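I'd been trying to get into the Jellside open day for two summers, and this July a spot finally opened up. I drove 462 miles for it (my sister thinks I need a new hobby) and got there before the coffee did.

Jellside is where the Carer project lives. The idea is a robot that helps out at home with the dull stuff, and the dull stuff, I learned, is mostly laundry! Macarena Barrientos, who runs the teaching side, handed me a badge and walked me straight past the humanoids everyone else was photographing. "You want the cloth," she told me. I did want the cloth.

What they do all day is teach folding by hand. You hold a pair of grippers, you fold the thing, the whole business gets recorded, and then you mess it up and go again. The goal for the summer is 2,000 good folds, and on the day I visited the tally on Macarena's laptop said 876. She'd like it to be higher. Svyatoslav Moroz, the fastest folder on the team, has apparently been asked to cancel his vacation, and I couldn't tell if that was a joke.

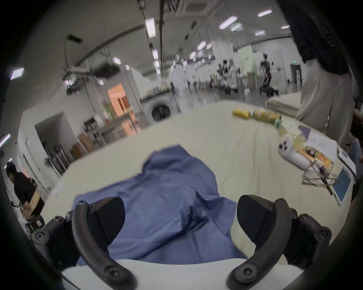

*Blue cloth, black gripper fingers, and a washing machine never far away.*

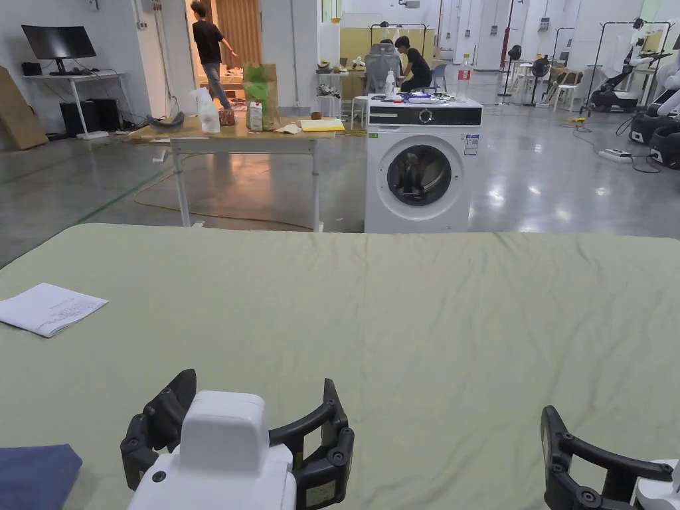 Then it was my turn, and oh boy. The grippers are easy enough to squeeze, but you lose all the feeling in your fingertips, so I kept pinching two layers when I wanted one. My first towel came out looking like a burrito. Mwende Lukumay stood next to me and said "slower" maybe nine times, very kindly, and by the fourth try I had something with corners!

I asked her when a Carer might show up in my own laundry room. She laughed and said she'd settle for one that could handle a fitted sheet. They've started on bedding this month and it's going badly, mostly the elastic. Pillowcases are better. Socks she didn't want to discuss.

After lunch (very good empanadas) there was a talk on safety around older people, which ran long, and I skipped the end of it to get one more go at the towels.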